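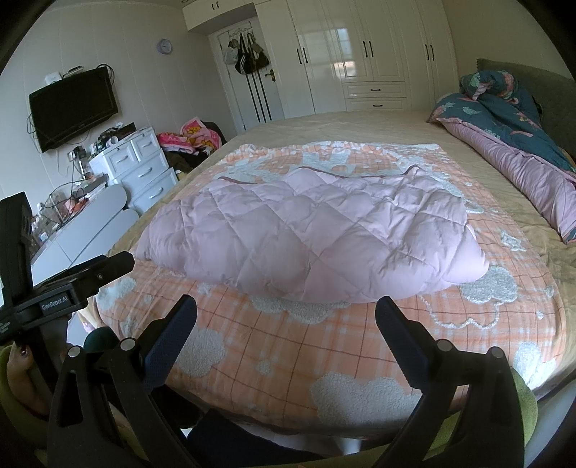

Goicoechea, December

The linen service at Plalier is responsible for the bedding in 31 furnished homes, which are let to families for periods of a few months to a few years. The service holds 1,337 registered items, from cot sheets to winter quilts. Nabila Wijaya has managed it for five years. She spoke to the residents' bulletin during the winter changeover, when summer covers are put away and heavier ones are brought into use, and the conversation took place for the most part in the main bedroom of Kiletti, one of the larger homes in the Goicoechea group.

Ms Wijaya began with the size of the beds. Most of the homes were furnished at a time when large double beds were preferred, and the bed in a main bedroom commonly takes up the greater part of the floor. "Residents apologise to me for using the bed as a table," she said. "I tell them that it is the correct place to work. There is no other flat surface in the house large enough for a comforter, and the floor is not suitable."

The changeover is carried out in the same order in every home. The bedspread is left on the mattress to protect it, and everything else is laid out on top and looked over before any of it is folded for storage. At Kiletti the bedspread is a plain tan one. Ms Wijaya prefers plain colours for this layer, as marks and loose threads can be found quickly, though she has never made it a rule and does not intend to.

The upper layers are another matter. Residents may choose from the store or bring their own, and the service looks after both. The orange and white plaid blanket at Kiletti, with its fluffy pale clouds, was chosen by the family from the store catalogue, where it is listed under children's bedding. "It was intended for a smaller room," Ms Wijaya said. "The parents asked whether there was any objection to having it in theirs. I could not think of one."

Blankets with a raised or fluffy decoration do require some care. The service advises residents to shake them out by two corners and to fold them with the decoration inwards, so that it does not catch on zips or on rough shelving. They should not be ironed. Ms Wijaya also asks that they be stored near the top of a pile. "The raised parts become flat if there are four heavy things on them from April until November," she explained. "They do recover, but slowly, and the family sees them flat on the first cold night and is disappointed."

Asked which item gives residents the most difficulty, she named the padded comforter without hesitation. The service has a number of them in pale pink, stitched in a diamond pattern and finished with a thin dark piping, and it receives more questions about these than about all the sheets and pillowcases together. The usual complaint is that the comforter will not stay folded. In Ms Wijaya's view the difficulty lies in the method most people learned as children, which is to fold in half and then in half again.

"A padded cover folded in half has a great deal of air in it," she said. "If you fold it again straight away, you are folding the air. It comes open as soon as you turn your back." She recommends folding loosely at first, leaving the comforter in the middle of the bed for several minutes, and then pressing from the folded edge towards the open one with the forearms. The second fold is made only after that. The stitching should be used as a guide, and a fold that follows a line of diamonds will lie flatter than one that crosses them.

The piping, she added, is useful for finding the edges but should never be used as a handle. Much of the mending carried out by the service concerns piping that has been pulled away from a corner. "People take hold of it because it is firm. I would ask them to take hold of the padding, and plenty of it."

For quilts she favours rolling. A thinner quilt with a printed face, such as the teal floral one belonging to the Kiletti set, can be rolled lengthwise with the underside outwards, so that the print is protected. The roll is then placed along the headboard while the remaining items are dealt with. Ms Wijaya acknowledged that opinion is divided on this point. The previous manager of the service folded everything, and some long-standing residents continue to do so. "A folded quilt is easier to stack, I accept that. It also has a crease across the flowers by spring, and a crease in an old quilt is where it first wears through. If a resident has the width of shelf, I would ask for a roll. If not, then fold it in thirds and change the position of the folds once in the season."

She was less relaxed on the subject of wrinkles in the underside, which she said should be smoothed by hand before the roll is made and again as it goes along. A roll made in haste is loose at one end and tight at the other, and has to be undone.

The conversation turned to storage. The wardrobe in the main bedroom at Kiletti is a tall built-in one in glossy white, with panelled doors and two drawers below the middle pair, and a further white cupboard runs overhead above the doorway. Residents tend to put bedding in the overhead cupboards, on the grounds that it is needed only twice a year. The service does not object, with one reservation. "Light things may go high," said Ms Wijaya. "A comforter is light. A heavy quilt is not, and it comes down on a person's head all at once when the door is opened. Please put the heavy quilts in the lower part, and have a second person in the room when you are using the steps."

Drawers are recommended for sheets and pillowcases. These should be stored in sets, with the sheet and the spare pillowcases placed inside one of the pillowcases, so that a complete set can be lifted out in one piece. Each home is supplied with three sets for every bed: one in use, one in the wash and one in the drawer. Requests for a fourth are considered at the spring review - and, Ms Wijaya said, are usually granted where there is a child under school age.

Lavender bags, cedar blocks and similar products may be used, provided that they do not touch the fabric directly. The service supplies cotton storage bags under the name Mustico, which are issued on request and returned with the linen at the end of a tenancy. Plastic bags with a vacuum seal are not permitted for items from the store. Several residents have asked for this to be reconsidered, as the bags save a good deal of space, and the matter will be looked at again next year. Ms Wijaya did not wish to anticipate the outcome but made her own position plain. "Padding is meant to have air in it for the other eleven months as well. I have opened comforters that had been sealed for two years and they had the thickness of a tablecloth."

She was asked whether the work of the service had changed since she took it over. The register had been the greatest change, she said. When she arrived, items were recorded by type only, and it was not possible to say which of several pink comforters belonged to which home. Each item now carries a small sewn label with a number, and the entry in the register gives the year of purchase, the repairs and the homes in which it has been used. Some pieces have been in use for longer than the present staff. She mentioned a pair of floral quilts which had passed through nine homes and been rebound twice.

Residents may consult the entries for their own home, and a surprising number do so. "They like to know who had the blanket before," Ms Wijaya said. "We do not give names, naturally. We can tell them that it was a family with three children, or that it spent a winter on a sofa."

The changeover in the Goicoechea homes continues until the end of the month. Residents who prefer to carry it out themselves are asked to inform the linen office beforehand and to set aside any item that needs mending, with a note of the fault pinned to a corner. Safety pins are preferred to ordinary pins. The office is open from nine o'clock until half past twelve, and storage bags can be collected during the same hours.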